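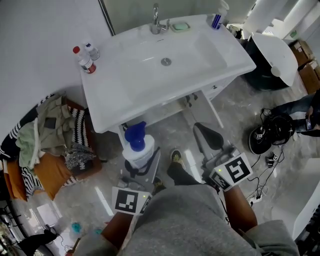 Drornton hand-held grippers in use as a pair, one in each hand, in front of a bathroom vanity.

Drornton Hand-Held Gripper, Pair
Left and right units with marker cards
In stock. Ships from our own warehouse.

Overview

The Drornton is a hand-held gripper for recording manipulation work without an arm. The operator carries one in each hand and does the job with the gripper fingers. It is sold as a matched pair. Single units are available as spares only, and you will need to tell us which side you want.

We stock it next to the Brostach and the Šimek, and most people who ask about one ask about all three, so there is a short comparison further down this page.

What is in the box

Left gripper and right gripper
One set of mesh finger pads, fitted
One set of plain finger pads
Marker cards and spare adhesive
Charging lead for each unit
Printed setup sheet

The head camera and headband are not included. Any head camera that your recording software supports can be used. We sell the Oniser headband separately and it can be added at checkout.

Fingers and pads

The pads are the part that wears, and they are also the part that makes the most difference to what you can pick up. The mesh pads have a fine texture with a softer rubbery edge around them. They hold smooth plastic well and are the pads we suggest starting with. The plain pads are easier to wipe clean and better on fabric, where the mesh can catch a loose thread.

To change a pad, open the fingers fully, peel from the tip toward the base and press the new one on from the base up. Leave it overnight before heavy use. We carry both types in packs of 20.

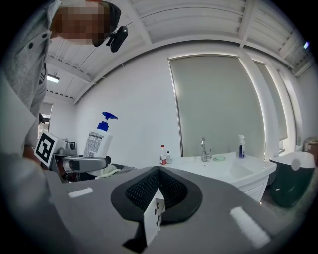

Mesh finger pads seen from the gripper's own camera. Operator with head-mounted camera at left.

Cameras and markers

Each gripper has its own wide camera looking out over the fingers. The image curves strongly toward the sides. This is normal for the lens, and the calibration file on the download page deals with it. Do the calibration once when the unit arrives and again if the camera has been knocked.

The marker cards need to stay flat and clean. Water spots and soap film will cause dropouts before you notice anything by eye, so keep a dry cloth nearby if you record in a kitchen or bathroom. Bright white walls can also push the exposure down. Lock the exposure before you start if your software allows it.

The grippers are not waterproof. Damp surfaces are fine, running water is not.

How it compares

Norbert Tóth and Ngozi Amadi from our test bench took the three models through the same set of household pickups. Each gripper got 20 tries per object. These are their notes, shortened.

Drornton: best of the three on bottles and spray triggers. The pads close evenly and the grip does not creep when the wrist turns over. The housing is wide, and in a narrow cabinet you will hit the door frame with it now and then.

Brostach: lighter, and the one Ngozi preferred after a long session. Weaker on round caps. The pads are glued in at the factory, so worn fingers mean a new finger set.

Šimek: the strongest squeeze and the slowest to open. Good on boxes and folded towels. It crushed a paper cup on most tries. The trigger is too far forward for small hands - Norbert had no trouble with it, Ngozi did.

If you are choosing one model for mixed work in kitchens and bathrooms, we would take the Drornton. For whole days of light objects, look at the Brostach first.

Care and service

Wipe the pads with a damp cloth after use. Do not use alcohol on the mesh, it dries out the edge. Check the finger pivots for hair and lint. Drornton asks for the pivots to be greased every 1,000 cycles, and the setup sheet shows where. The cycle counter can be read from the settings screen.

Store the grippers with the fingers open. Left closed for weeks, the pads take a set and the tips no longer meet cleanly.

Availability

Pairs ordered now ship within the week. The plain pads are running low and the next delivery is expected in August. Orders with plain pads will be sent in two parcels at no extra charge.

Page last updated 25th July: pad change instructions corrected.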